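Sornby tool library moves to larger room on Rastogi Street

15 September 2018

The Sornby tool library has moved out of the basement of the old post office and into a ground-floor room at 282 Rastogi Street. The new space opened to members this week and keeps the same hours as before.

Adjoa Akolgo, who runs the library, said the basement stairs had become a problem for people borrowing heavier items such as tile saws and floor sanders. The new room has a street-level door and a loading spot at the side of the building.

The library has 179 paid members. A yearly membership still covers two loans at a time, and late fees are unchanged. Members who had items out during the move can return them to the new address without a penalty until the end of September.

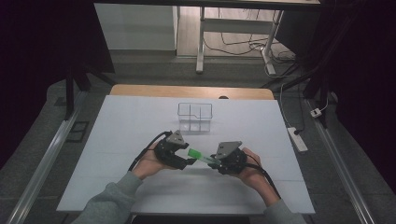

A pair of hand-held grippers closes on a small green object over a white work board.

Part of the move was paid for by Pullel, a hardware supplier in town, which also gave the library its shelving. The town covers the rent for the first two years. After that the library will have to apply again.

Damilola Edet, a member who lives nearby, said she had stopped using the basement last winter. "I carried a sander up those steps once and that was enough," she said.

The town council has not decided what to do with the basement. Council member Wolfram Rieger said it may be used to store records.

Returns left outside the door will not be accepted. Borrowers who need a tool delivered can ask at the front desk, where a sign-up sheet is kept.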